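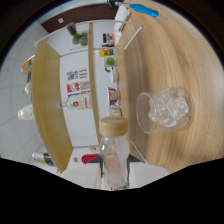

The Tarnholm glass works holds one open day a year, and the tour covers the container side only: batch house, furnace, forming machines, lehr, inspection and packing. The tableware line is in a separate building and was closed to visitors. Most of what the plant ships is small ware for bath products, kitchen goods and home fragrance. A small clear bottle with a short neck, rounded shoulders and a wide, smooth round cap the color of light wood is a fair picture of the class. The short neck matters more than it seems to on a shelf. It leaves very little height for the mold equipment to hold the piece while it is handed from one side of the machine to the other, and much of the morning's talk came back to that point in one way or another.

Our guide was Wayne Inskip, shift engineer on the forming floor. He started in the batch house, where sand, soda ash, limestone and crushed scrap glass are weighed into a mixer from overhead bins. The plant makes clear glass only, so the limit on iron in the sand is tight, and each delivery is tested before it is tipped. Scrap from the plant's own rejects goes straight back in. Scrap from outside is bought already sorted and still passes a magnet and an optical sorter on arrival. A little water is added in the mixer to keep the fine material from separating on the belt.

The furnace is gas fired, with regenerators on both sides, and we could look in only through a tinted viewing port. The firing side reverses every 23 minutes. We happened to be there for one reversal, and there is not much to see: the flame drops out, the valves move, and it comes back from the other wall. Molten glass leaves through a throat below the surface and runs along a forehearth, where its temperature is evened out before the feeder. Wayne said most weight problems on small ware can be traced to the forehearth, although the forming crew usually gets the phone call first.

Forming is on an 8-section machine running the blow-and-blow process. Shears cut the gob, it drops down a chute into the blank mold, and the neck is formed first. The blank is then inverted into the blow mold and blown to its final shape. On a bottle with a broad shoulder, the glass has farther to travel sideways than down, so the shoulder can come out thin if the blank is too cold. The cure is a change to the blank design or a longer reheat, and the second of these costs output. Mold swabbing is still done by hand on this machine. The floor is loud enough that Wayne gave up talking there and finished the explanation in the corridor.

From the machine the ware goes through a hot-end coating hood and into the lehr. The belt is slow, and a bottle takes 70 minutes to pass from one end to the other. The cold-end spray is applied near the exit. It is a thin lubricant layer that lets bottles rub against each other on the conveyor without scratching, and it has to be kept off the sealing surface. The coating in use is called Dridine. I asked whether it affects label adhesion and was told that it can if the spray is set too heavy, and that the check is a tilt test on a small stack of bottles.

Inspection was the best part of the visit. Cameras check the sidewall and base, and a second station looks for fine cracks in the neck by reflected light. The plug gauge for the bore is mechanical and looks old next to everything else. Samples are also taken to a side room for section cutting and pressure testing. The cut sections were laid out on a bench for us to handle, and the difference between a good shoulder and a thin one is easy to feel with a thumb.

Caps are not made on site. They come from Goodall, and the works checks fit against a neck drawing agreed by both sides. Wide overhanging caps hide the finish completely, which allows some cosmetic latitude there but none on the bore.

The packing hall was idle for a pallet wrapper repair, so that section was brief. The tour ended in the canteen at noon.

Practical notes. Closed shoes are required -- a visitor in sandals was turned away at the gate. Ear protection and glasses are supplied. Places are limited to 200 for the day, and booking is through the Trimuvside visitor office. The furnace platform is reached by an open metal stair and has no elevator. A separate visit to the mold shop is planned for August -- I have put my name down for it.

This site uses cookies to remember your settings. By continuing to browse you accept their use. Accept | Manage settings

Contact | Copyright Trimuvside Industrial Visits | Back to top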